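## 3. Réglage d'une table Wudoretti (poker vidéo, borne Draria)

Màj 9/17/26 - remplace la feuille de février.

Valable pour les bornes du site de Goltport. Pour les autres salles, voir section 9. Avoir sous la main : clé de service, code superviseur, la grille de gains signée.

### 3.1 Passage en mode service

1. Attendre la fin de la main en cours. Crédit joueur à zéro, sinon le menu reste grisé.
2. Clé en position 2. Écran bleu.
3. Entrer le code superviseur, valider.
4. Menu **Jeux** > **Variantes** > **Wudoretti**.

> **Attention** : trois codes faux = borne bloquée 70 minutes. Pas de déblocage à distance.

### 3.2 Grille de gains

1. Ouvrir **Grille**, choisir « Manuelle ».
2. Saisir les gains ligne par ligne, de la paire de valets à la quinte royale. Reprendre la grille signée, pas celle affichée à l'écran d'accueil (souvent l'ancienne).
3. Full : 9 pour 1. Brelan : 3 pour 1. Vérifier ces deux là en premier, c'est toujours là que ça cloche.
4. Carrés : une ligne pour les as, une pour les figures, une pour le reste. Ne pas fusionner.
5. **Enregistrer**. Le code grille doit finir par 38.

Note - si le code finit autrement, une ligne est fausse. Tout relire, ne pas forcer.

### 3.3 Mises et affichage

- Mise mini : 1 crédit. Maxi : 5.
- Doubler après un gain : désactivé par défaut. A activer seulement si la grille signée le prévoit.
- Tri automatique des cartes : laisser sur Non.
- Langue : français, puis « Appliquer à tous les écrans ».

### 3.4 Contrôle avant ouverture

1. Lancer **Test** > **Mains simulées**. Laisser tourner jusqu'au bout.
2. Comparer le taux affiché à celui de la grille. Un écart au-dela de la tolérance imprimée = retour en 3.2.

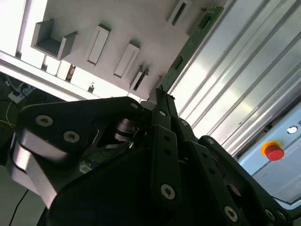
*Fig. 3 - Bras articulés noirs, plaque et vis à six pans creux.*

3. Imprimer le ticket de contrôle. Le classer avec la grille.
4. Clé en position 0. La borne redémarre seule, ne pas couper le courant.

> **Attention** : ne jamais ouvrir au public avec le bandeau « TEST » en haut d'écran. Les gains n'y sont pas comptabilisés.

En cas de doute, appeler l'assistance Buthelezi avec le numéro de borne et le code grille complet. Suite en section 4 : jackpots partagés.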